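4. Planning the purchase: what a clearing-up task costs to equip 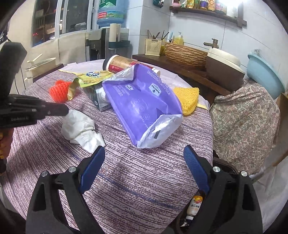

The argument for hand-held grippers over full robot arms is nearly always put as an argument about price. A person walks to the table, picks up the tool, does the job, and the recording is used later to train a policy that will run on some other machine. No arm has to be bought, bolted down, insured or mended. We accepted this argument when we wrote our first budget and we still think it is partly right. This section sets out where we think it is wrong, or at least where the sums that are usually shown leave out too much to be of use to anyone planning a purchase.

Our task was household table clearing: food wrapping, nets, paper tubes, cloths, bags and small boxes, left on a dining table in an ordinary kitchen and sorted into what is kept and what is thrown away (Figure 3). We chose it since most of the objects are light, cheap and badly behaved. A plastic bag has no proper shape. A foam fruit net squashes to nothing and springs back. If a buyer wants to know whether a given gripper is worth having, these are better tests than wooden blocks, and they cost next to nothing to replace.

Figure 3. Table clearing with hand-held grippers in a domestic kitchen. Soft packaging, including a purple plastic bag, foam fruit nets and a crumpled white cloth, makes up much of the load.

4.1 The quoted price and the price paid

We asked for quotations from two suppliers, Pumamell and Jasico, for a two-handed set: a pair of grippers, cameras, mounts, spare finger pads and whatever software was needed to get the recordings off. Both quoted quickly. Neither quotation could be compared with the other. Pumamell listed the pads as consumables and priced them apart; Jasico included one spare set and was silent on what a second would cost. Pumamell charged for the software by the seat and by the year. Jasico said it was free and then, in a later message, that support for it was not.

We held a ceiling of 3000 pounds for each two-handed set, excluding labour. On the first page of each quotation both suppliers came under it. Once pads, a second year of software or support, carriage and a spare camera were added, only one did, and then only if we agreed to go without the spare. We do not say which, as the terms have changed since and the ranking might well be different now. A reader who takes a supplier's preference from this paper has missed the point of the paragraph.

The larger trouble is that the published case for these tools tends to compare the first page of the quotation with the full running cost of an arm. That is an unfair comparison and it flatters the cheaper item. Arms are dear, and we have no wish to defend what is charged for them, but their service costs are at least written down.

4.2 Pads, and how many to buy

Finger pads are the part that touches the world, and we found no agreement on how long they last. Supplier figures were given in cycles, with no word on what was being gripped. A cycle on a cardboard box and a cycle on a slippery bag are different events. In the first, the operator closes the fingers and lifts. In the second, the fingers are often dragged along the tablecloth to get under an edge, which puts wear on the tip and hardly any on the middle of the pad.

We therefore budgeted by session instead. Our rule was to change both pads on a gripper after 50 sessions whether or not they looked worn. This is a rule of thumb and we make no claim for it beyond the fact that it could be written into a budget. One of our partner sites, Ansah, changed pads only when operators complained, and spent less. Their grasp failures on thin plastic were also higher. With so few sites we cannot say that the one caused the other, and we would distrust anyone who did so on this evidence.

4.3 Rooms are equipment too

Most plans treat the room as free. Ours did. Kitchens were to be used as found, with the worktops, shelves and furniture left where the household had them, on the view that clutter in the background is good for training. It may be. We have seen this repeated many times and tested seldom, and our own data are too thin to settle it.

What we can report is that using rooms as found takes time, and the time has to be paid for. Tables differ in height and shape. A round table gives the operator no corner to work from, and two grippers reaching in from different sides will get in each other's way over the middle. Patterned cloths are a nuisance to tracking in some light and no bother in other light. Of the 19 kitchens on our list, we had planned half a day each for setting up. We overran in most of them, and the overrun came out of the money meant for spare parts.

4.4 Renting

The Lunda site rented for the first season and bought afterwards. We had argued against this at the planning stage, thinking it wasteful, and were mistaken. Renting put the cost of breakages on the supplier during the months when operators were clumsiest. It also meant that when the first mounts proved too heavy for long sessions, they could simply be sent back. The sites that had bought outright kept using theirs, with tape.

Renting has its own traps. The agreement we were shown was priced by the calendar month with no allowance for idle weeks, and it did not say who owned recordings left on a returned unit. Both points were put right when we asked. They should be asked about before signing.

4.5 What the figures do not show

All prices used in this section are those held on Thu 20 May, and we have left out later discounts. We have not tried to work out a cost for each successful grasp, though reviewers of an earlier draft asked for one. Such a number would depend on how success is judged, on who is holding the tool, and above all on the mixture of objects on the table. We could make it look good by leaving out the bags. We suspect that some of the numbers now in circulation were made in just this way, but as the object lists are seldom published we cannot check.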